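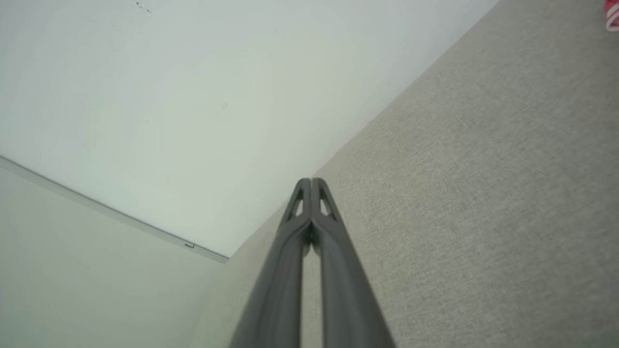

A reader wrote in after the last gallery and said that corners are where you can tell whether a room is any good. Fair point! This is the corner of the back room at Clostier, with the bits of it I walked straight past for months.

Pale on pale on pale, with that slim light-gray trim running down toward the corner. I love a thin trim. The little metal fitting near one end of it is my favorite thing in the room (yes, I have a favorite fitting), and I've been looking through old Fillitz catalogs for more like it. The catalog I have runs to 813 pages and the index is hopeless, so wish me luck.

The big beige-gray surface has a fine woven look with a bit of speckle in it, and next to all that smooth white it does a lot of work. I had been leaning toward a darker cloth from Adomaitis, and I even had 3 swatches taped up at home for most of July, but I've gone right off the idea. Speckle hides everything!

A few small dark specks on the white, too. I'd leave them alone. My own hallway has had three coats in six years and there are still marks I couldn't explain to you, and I've stopped looking for them except around four in the afternoon when the light comes in low and I can't help it.

Next gallery is the Brurkine stairwell, with more trim than any one person needs. If you've got a corner you're fond of, send it over and tell me what the walls are painted with.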